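Skumatwood Textile Handling Project
Progress report to Coelho, period ending February
Prepared by Dorota Ostrowski

1. Status of the hand-held gripper

The unit remained in service through the period on folding and lifting tasks with heavy garments. Work covered by this report is limited to the jaws, the mounting plate and the upright module on its bracket. No design changes were made to the plate.
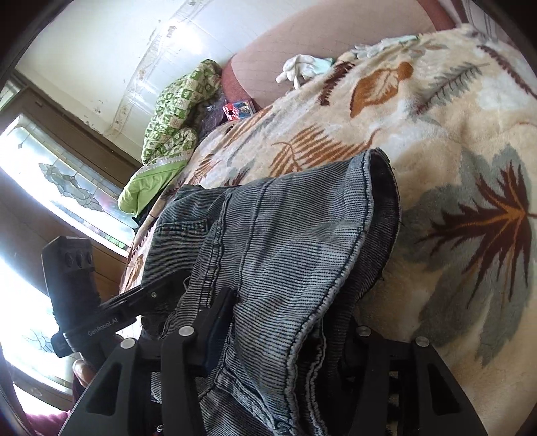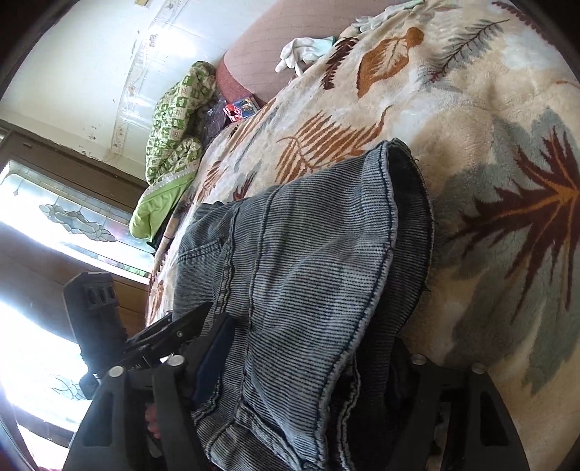 Figures 1 and 2. Gripper holding striped denim jeans over a bed with a patterned plush blanket.

2. Setup

Denim is the reference load for jaw alignment. A pair of jeans is bunched or folded between the fingers and held over a soft surface. The operator then checks the fingers for side play and looks along the bracket for twist. Thick seams and hems are used on purpose, as they spread the fingers unevenly and show up play that thin cotton does not.

The four bolts along the upper part of the plate are checked before each session. Two were found below the set torque early in the period. All four were removed, cleaned, refitted and marked with paint on the rear face. No further loosening has been recorded over 36 sessions.

3. Faults and repairs

Three faults were logged.

Left finger slow to return. Lint had packed into the slide behind the finger. The slide was brushed out and wiped dry. Oil had been applied at some earlier date and was holding the lint, so it has been dropped from the service sheet.

Bracket angle out of tolerance. The bracket had shifted at its lower fixing after a knock in transit. It was reset against the Fultham gauge block and the fixing was replaced. The reading has been stable since.

Intermittent loss of signal from the module. Traced to a worn connector. The cable was replaced from stock. Lost time came to 18 hours, most of it spent ruling out the module itself.

4. Maintenance schedule

Before each session: bolts, finger travel, cable seating.
After each session: brush out both slides, wipe the jaw faces with a dry cloth.
Every 64 operating hours: remove the fingers, inspect the slides, check the bracket against the gauge block.

The last item was previously done monthly regardless of use. The change to operating hours was agreed with Cakammont, who hold the spare parts.

5. Spend and stock

Parts costs are within the approved line. One cable and one set of jaw pads remain on the shelf. A second bracket fixing is on order and is charged to the current period.

6. Open items

Jaw pad wear has not yet been measured in a consistent way. A thickness gauge has been requested, and pad readings will be added to the service sheet once it arrives. Approval is also requested to move one spare finger pair from Cakammont to Skumatwood for the next period.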